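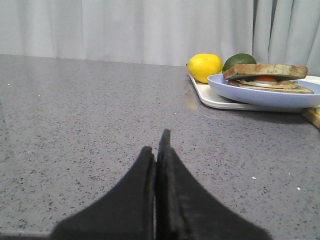 사내 식문화 모임 ‘콜룸(Kolum)’ | 회원 칼럼

아침밥을 회사가 챙겨줘야 하나. 요즘 이 얘기로 게시판이 시끄럽다. 나는 반대. 정확히는 지금 나온 안에 반대다.

쿠폰 한 장에 1,000원 지원. 그것도 8시 전에 출근한 사람만. 이게 아침 복지인가 조기출근 장려금인가. 이름부터 바꿔야 한다. 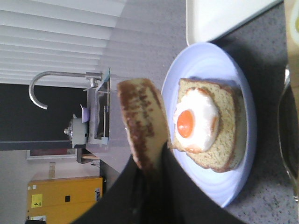
글쓴이 에나케(Enache)

나는 아침을 먹는 쪽이다. 토스트에 계란후라이, 그걸로 끝. 십 분이면 된다. 근데 그 십 분이 없다. 통근버스가 6시 50분이니까. 다들 돈이 없어서 굶는 줄 아는데 시간이 없어서 굶는다. 애 있는 집은 더하다. 애 입에 먼저 넣고 나면 본인 건 없음.

지난번 설문에도 똑같은 말이 잔뜩 적혀 있었는데 어디로 갔는지 모르겠다. 답변이 1,509건이나 들어왔다면서. 결과 요약엔 메뉴 선호도만 있더라. 김밥이냐 샌드위치냐. 그걸 물은 게 아니자나.

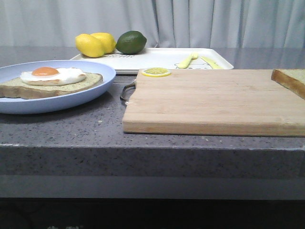

그럼 뭘 하자는 거냐

출근을 30분 늦추자. 돈 거의 안 든다. 텔트네스 쪽 사무실은 5월부터 그렇게 하고 있고 회의만 조금 밀렸다고 들었다. 망하지 않았다.

물론 반론 있다. 퇴근도 늦어지는거 아니냐. 맞다, 그래서 선택제로 가자는 것. 일찍 오고 싶은 사람은 지금처럼 오면 된다. 교대 근무자는 따로 얘기해야 하고, 이건 나도 답이 없다. 맘소프 창고 분들 의견부터 들어야 한다.

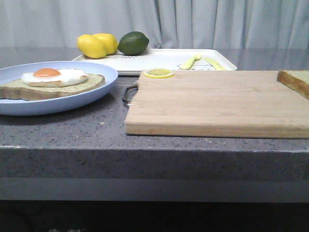 그리고 식당 문제. 굳이 아침을 팔 거면 900원짜리 식빵 봉지 말고 따뜻한 걸 팔아라. 국 하나라도. 자리에 앉아서 먹을 수 있게 의자도 좀 빼놓고. 서서 먹고 뛰어 올라가는 건 식사가 아니라 급유다.

댓글은 다 읽는다. 답은 점심시간에.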